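MUS 114: Class Guitar for Beginners
Unit 3 Handout: Reading a Chord Chart and Using the Capo

Required before the Tuesday section. Bring a pencil, your instrument, a tuner and this handout.

3.1 Chord charts and lead sheets

A chord chart gives the lyrics of a song with chord symbols placed over the syllables on which the harmony changes. It does not show the melody. A lead sheet gives the melody on a staff with the chord symbols above it. Both leave the accompaniment pattern to the player. Students who already read piano music often expect every note to be written out and should allow extra time for this unit.

A capital letter standing alone indicates a major chord. A lowercase m after the letter indicates a minor chord. The figure 7 after a capital letter indicates a dominant seventh. A slash separates the chord from its bass note, so that G/B is a G major chord with B as the lowest note.

3.2 The five open shapes

The shapes for this unit are G, C, D, Em and Am. Diagrams are in the course packet. In the diagrams the thick vertical line at the left is the sixth string, an open circle means an open string, and an X means a string that is not played. Fingers are numbered from the index finger (1) to the little finger (4).

Practice each change in pairs, beginning with Em to G and C to Am. Set the metronome at a tempo at which no beat is lost. Strum once per measure until the change is secure, then move to quarter notes. Most students find C to G the slowest of the set.

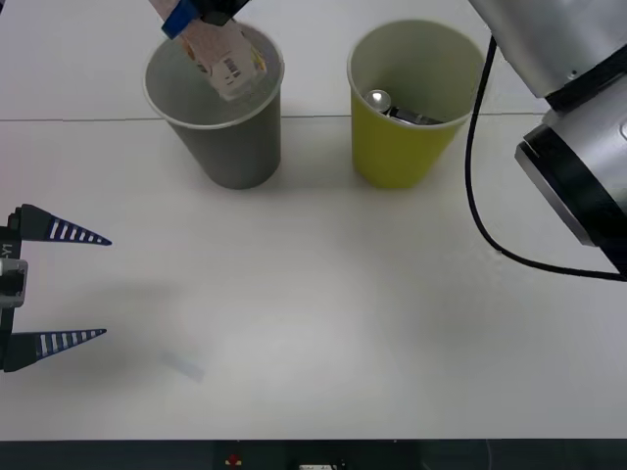 Suha Srour writes that she learned the G shape with fingers 2, 3 and 4 and was later told to relearn it with 1, 2 and 3, which cost her most of a semester. Either fingering is accepted in this course. The version with 2, 3 and 4 makes the move to C shorter; the version with 1, 2 and 3 is often easier for small hands. Choose one by the end of the unit and keep it.

3.3 The capo

The capo shortens all six strings equally. Each fret raises the sounding pitch by one half step. With the capo at the second fret, the G shape sounds as A, the C shape as D, and the Em shape as F sharp minor. Place the capo close behind the fret wire and retune after placing it.

Charts that carry the words "Capo 2" or similar normally print the shapes and omit the sounding chords. A pianist reading from the same page will therefore be a whole step too low. When playing with others, write the sounding chords in pencil above the printed ones.

3.4 Assignment

Prepare the song "Vernivico" from the packet (8 measures, repeated) in the key of G without capo, then with the capo at the second fret. Write out the sounding chords for the second version and hand them in at the start of class. Play from the chart; memorization is not required.

Questions about fingering go to Nour Nasrallah, and questions about the written work to Issa Chamoun. Loan instruments are returned to Room Aoun by 5:00 p.m.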